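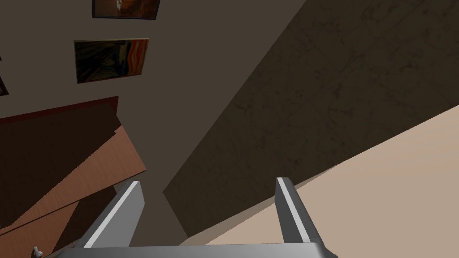 Chapter 7
Surface Area, Volume, and Scale

7.1 Flat Surfaces and Solid Figures

A plane is a flat surface that extends without limit in every direction. The faces of a solid figure are parts of planes. Two planes either are parallel or meet along a line, and where two faces of a solid meet, the shared segment is called an edge. Three or more edges meet at a vertex.

Chapters 4 through 6 dealt with figures that lie in a single plane. This chapter extends the same methods to figures that do not. Students who have not worked with square roots since Chapter 2 should review Section 2.4 before going on.

Terms used in this chapter

Prism: a solid with two congruent, parallel bases joined by faces that are parallelograms.
Right prism: a prism whose side faces are rectangles.
Lateral area: the total area of the side faces, bases not included.
Surface area: the lateral area plus the area of the bases.
Volume: the measure of the space a solid encloses, given in cubic units.

Surface area of a right prism

Let P be the perimeter of the base, B the area of the base, and h the height. When the side faces are unfolded, they form one rectangle with length P and width h. The lateral area is therefore Ph, and the surface area is

S = Ph + 2B

The volume is

V = Bh

Both formulas hold for a base of any polygonal shape. The base of a prism is not always the face on which it rests.

Worked Example 1

The Traltis Company ships parts in a closed box that measures 50 cm by 40 cm by 30 cm. Find the surface area and the volume.

Take the 50 by 40 face as the base. Then P = 2(50 + 40) = 180 cm, B = 2,000 square cm, and h = 30 cm.

S = (180)(30) + 2(2,000) = 5,400 + 4,000 = 9,400 square cm
V = (2,000)(30) = 60,000 cubic cm

Choosing a different face as the base changes P, B, and h but gives the same two results. The flaps that overlap when a real box is closed are ignored here and in the exercises, unless a problem says otherwise.

Effect of scale

If every length of a solid is multiplied by k, each area is multiplied by k squared and the volume by k cubed. Doubling the lengths of the Traltis box gives a surface area of 37,600 square cm and a volume of 480,000 cubic cm. The ratio of surface area to volume is divided by k, so it falls as the solid grows. Section 7.4 applies this result to the heating of the storage halls at Sarnbridge.

Units must agree before any formula is used. A length in meters and a length in centimeters cannot be multiplied to give an area in either square unit.

Section 7.2 treats pyramids. The proof that V = Bh also holds for prisms that lean is given in Appendix C.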